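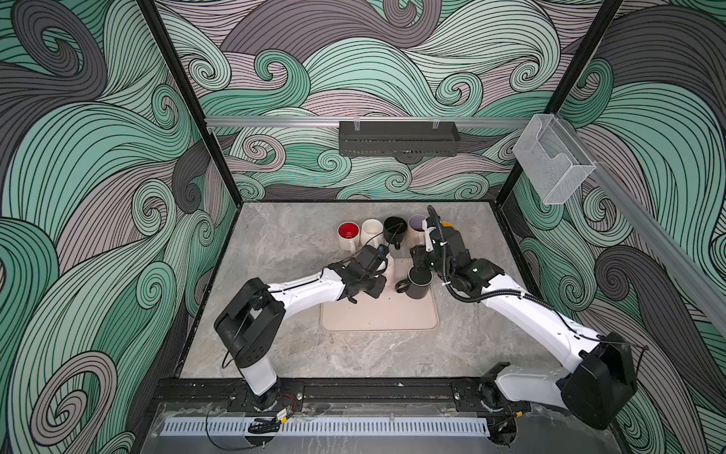 Administrative Change in a Small Town: The Case of Mondlow

Student project report, Regional Geography course
August 11, 2017

1. Introduction

Mondlow is a town on the left bank of the river Vesen. It received town rights in 1877, when the grain market was moved there from Vundano. In this project I studied how the borders of the town changed after that year, and how the changes can still be seen in the street plan.

My first plan was to study the whole district, but the material was too large for one term. Therefore I limited the work to the town and the 10 villages which belong to it today.

2. Sources and method

I used 3 kinds of sources: old cadastral maps, the yearbooks of the district office, and my own walks in May. The maps are kept in the Boychuk Library in Vundano. Two of the sheets are missing, so for the northern side I had to use the yearbooks only. The spelling of village names is not the same in all sources – I followed the modern spelling everywhere. 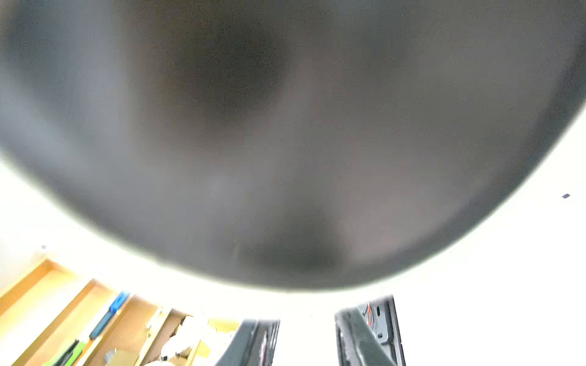
Why was the border moved to the other side of the river?

The town needed flat land for the railway yard, and the left bank is too steep for it. The district office gave Mondlow the meadows on the right bank, and the village which owned them was joined to the town later.

3. Results

The town grew in two steps. In the first step it took only the meadows and the road to the bridge. In the second step the villages to the south were added, and with them most of the farm land. The population of the center became smaller after this, while the villages near the bridge grew.

The old border is still easy to follow on foot. Along Mill Street the house numbers start again from one at the place where the border was, and the pavement becomes narrower. On the right bank I did not find any border stones, although the yearbooks mention them.

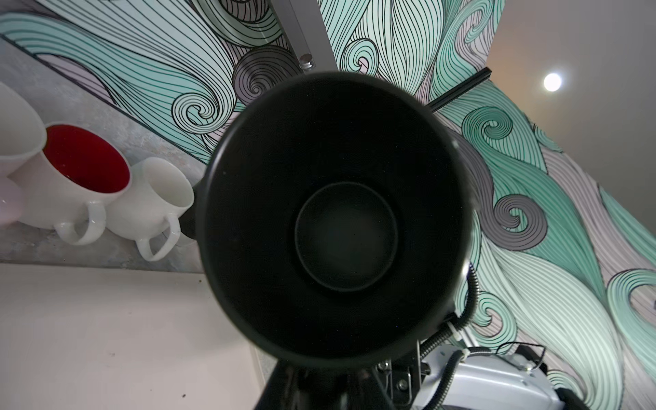
4. Discussion

The street plan agrees with the maps in most places. The northern side remains unclear, and a comparison with the church registers would help. I did not have permission to read them during the project.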